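Pliltent Door Closer, Model Garken 4
Set-up and Care Guide

Section 3. Fitting the closer to an interior door

3.1 Before you begin

The Pliltent closer is made for hinged interior doors in homes and small offices. It is not made for outside doors, for fire doors, or for doors that slide or fold. If you are not sure which kind of door you have, please ask the person who looks after the building.

First check that the door moves well without the closer. Open it fully, then let it go half way and watch it. It should stay where you leave it, or move only a little. A door that rubs on the floor or sticks in its frame must be repaired first. The closer can not correct a bad hinge, it will only wear out sooner.
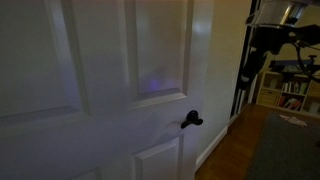 Page 14

A door with raised panels, like many interior doors in older houses, can be used with this closer. The body must sit on a flat part of the door, never across the bevelled edge of a panel. On most panel doors there is enough flat wood along the top. Measure this part before you take out the drill. If its height is less than the height of the body, please order the Ojala mounting plate, which is sold separately.

You will need:
a pencil and a tape measure
a drill and the small drill bit from the bag
a cross-head screwdriver
a stable step ladder
the paper template (folded inside the back cover of this guide)

3.2 Marking and drilling

1. Decide on which side of the door the closer will be. The usual side is the one where you see the hinges.

2. Put the template at the top corner near the hinges. The printed arrow must point to the hinge side. Fix it with tape that does not pull off the paint.

3. Mark the four holes for the body on the door, and the two holes for the arm shoe on the frame.

4. Take the template away and measure again. The marks for the body must be level.

5. Drill the holes 15 mm deep. A piece of coloured tape on the drill bit is a good help for the depth.

Caution: Some interior doors are hollow. If the drill goes suddenly through and you feel no more wood, stop. Use the hollow-door anchors from the second bag and not the long screws.

Note: On a painted door, press the drill lightly at the start. Strong pressure can break the paint around the hole.

3.3 Fixing the body and the arm

1. Hold the body against the door with the two adjusting valves toward the hinges. Put in all four screws by hand before you tighten any of them.

2. Fix the arm shoe to the frame with the two shorter screws.

3. Put the main arm on the square axle and tighten the centre screw.

4. Close the door. Connect the short arm to the main arm, so that the short arm stands at a right angle to the door.

5. Press the plastic cap over the axle until you hear a click.
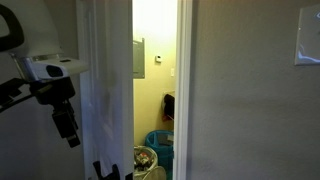

3.4 Adjusting the closing speed

The closer leaves our workshop in Kudton with a medium setting. Valve 1 controls the main swing. Valve 2 controls the last part, when the latch goes in.

1. Open the door fully and let it go. Count the seconds until it is closed. Between four and seven seconds is comfortable for most homes.

2. To make it slower, turn valve 1 to the right, not more than one eighth of a turn. Try the door again after each change.

3. If the door closes with a bang, turn valve 2 to the right in the same way. If the latch does not catch, turn valve 2 to the left.

Caution: Never turn a valve out of the body. The oil is under pressure and can not be filled again at home.

Note: Oil becomes thicker in cold rooms. Many customers make one small adjustment in October, when the evenings get colder, and turn it back in spring.

3.5 Regular care

After around 1000 closings, check all the screws and tighten those which have become loose. Put one drop of light oil on the joint of the arm. Wipe the body with a dry cloth only.

If you see oil on the door or on the floor under the closer, remove the arm and do not use the closer any more.

Text of this section: Matvii Zhuravel, Pliltent customer service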